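Plavden Technical College
Introduction to Automation at Work and at Home
Handout for Unit 7: Can machines do chores yet?

Read before the lecture. Bring the worksheet from Unit 6, we will use the second page again.

7.1 The question

People have been promised a robot for the housework for a long time. Many homes already have several machines that do chores: a washing machine, a dishwasher, a bread maker, perhaps a robot vacuum. Each does one part of one job, and a person does the rest. The dishwasher washes. It does not clear the table, scrape the plates, load itself or put the cups away.

In this unit "doing a chore" means doing the whole of it, in an ordinary room, with ordinary objects, without a person standing by to fix things. Keep this definition in mind when you read the news or watch a company video. A lot of disagreement about household robots comes from two sides using the word "can" in two ways. One side means it has been done. The other side means you could rely on it.

For the exam you should be able to say which meaning a given claim uses.

7.2 Shop floor and kitchen

Factories have used robot arms for decades, mostly for welding, painting, stacking and moving parts. The arm repeats a path that was set in advance. The part arrives in the same place, the same way up, held by a fixture made for it. If the part is a little off, the cell stops and a person comes.

Most of the cost is in arranging the world around the arm. Fixtures, feeders, guards and sensors often cost more than the arm does. That pays off when the same part comes through all day for years. It does not pay off for a workshop that makes small batches, and it makes no sense at all for a home, where you do each job once and then start another one.

Shop-floor jobs that are still mostly done by hand:
- fitting cables, hoses and rubber seals
- final assembly of products that change often
- packing mixed goods into one box
- opening bags and cartons
- cleaning up

The list looks a lot like housework. The objects bend, or vary, or lie where somebody left them.

7.3 Worked case: flat-pack furniture

Putting together a small piece of furniture is a useful case for us. It happens in homes and in workshops, and a person can do it with little training. A plastic stool is near the easy end. There are few parts, they are light and fairly stiff, and nothing has to be glued. Break it down and it still contains most of what makes handling hard.

Finding the part. Smooth white plastic gives a camera little to work with. Bright edges wash out, hollows go gray, and one leg looks like the next. Clear plastic and polished metal are worse.

Choosing a grip. A large flat part cannot be picked up from the middle by two fingers. The gripper needs a rim, a rib or a post. Where it takes hold also decides what it can do next, and a good grip for lifting may be a bad one for pushing.

Holding still. When you press a leg into a socket, the seat wants to slide or tip. People brace it with a hand, a knee or the floor. A machine with one arm needs a clamp. A machine with two arms can hold with one and push with the other, but then the two have to agree on where things are.

Lining up. A peg and a hole that are slightly out of line will jam. People feel this and wiggle the part without thinking about it. Many grippers have no sense of touch, so the controller has to guess from motor load or from the camera.
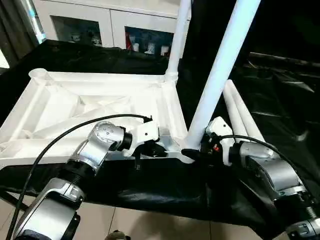
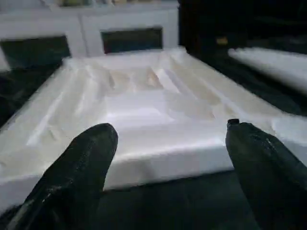

Two-arm work with white molded parts. First picture: a plastic stool upside down on a table covered in black cloth, one gripper on the edge of the seat and one at the foot of a leg. Second picture: the view from close behind a pair of gripper fingers.

Compare the two views with the list above. The first one is wide enough to show both arms and how the stool lies between them. The second shows the area right in front of the fingers, with much less of what is around it. Systems of this kind commonly use both sorts of view. The wide one helps with deciding what to do, the close one with the last bit of the approach. In a close view the fingers themselves take up a good part of the picture and can hide the thing being reached for.

Note also how much white there is in the second picture. Try to mark the exact edge where you would place each finger. Then ask how you knew.

7.4 How the machine learns the job

Three approaches are in use. Real systems mix them.

Programmed motion. A person writes out the steps and positions. Reliable when nothing changes. Brittle otherwise.

Planning from a model. The machine has a shape model of each part, finds the parts with a camera, and works out a path. Handles parts that move around. Does badly with cloth, cables, food and anything it has no model for.

Learning from demonstration. A person guides the arms through the task many times, and a program is trained to produce similar motions from similar camera views. This has done the most in recent years for jobs like folding and light assembly. It needs a lot of demonstrations, and it is hard to say in advance what it will do with a case outside them.

Be careful with video of the third kind. A clip of arms moving well may show the trained program, or it may show a person driving the arms by remote control. You cannot tell from the motion alone. Look for a written statement.

7.5 Reading a results table

We will use the Polat trial, which ran a two-arm system called Erkeck on a bench task in the Nendden workshop. The task was to fit one loose leg to a plastic seat. The trial lasted 3 weeks and counted 245 attempts. In 24 of them the leg was not fitted when time ran out. A person was allowed to reset the bench between attempts, and did so each time.

Work these through before the lecture:

a) What share of the attempts succeeded? (Answer to one decimal: 90.2 percent.)

b) A stool has four legs. Suppose each leg has the same chance of success and one leg does not affect the next. What is the chance of finishing a stool without a failure? Multiply the rate by itself for each leg. You should get close to 66 percent.

c) Is the assumption in (b) fair? Think about what happens to the seat once the first leg is in.

d) The reset between attempts is not included in the time given. Who should be charged for it, and does it change your view of the result?

Part (b) is the main point of the section. A rate that sounds high for one step drops quickly when steps are chained, and household chores are long chains. Clearing a table for a family can easily run to more than 24 separate pickups.

7.6 Where things stand

Rough guide, to be argued with in class.

Working now in ordinary use: vacuuming open floor, mowing simple lawns, moving bins and pallets in warehouses, tending a machine with known parts.

Shown in labs and trials, with help: folding towels and shirts, loading a dishwasher, wiping tables, simple furniture assembly, sorting mixed items.

Still far off: cleaning a whole bathroom, cooking a full meal in a strange kitchen, changing bedding, tidying a child's room, anything on stairs while carrying a load.

Speed is left out of this guide and should not be. Many lab systems take several times as long as a person. For a night-time job that may be fine. On a line where the next station is waiting it is not.

Safety is covered in Unit 9. For now, note that an arm strong enough to press two stiff parts together is strong enough to hurt a hand.

7.7 Worksheet

Pick one chore you did this week that took less than ten minutes. Write out every step, including the ones you would not normally mention, such as moving something out of the way. Mark each step with P, M or L for the approach in 7.4 that you think fits best, or with a dash if none does. Then circle the step where you would expect the most failures and write two or three sentences on why.

One page, typed or clearly written. Hand in at the start of the seminar.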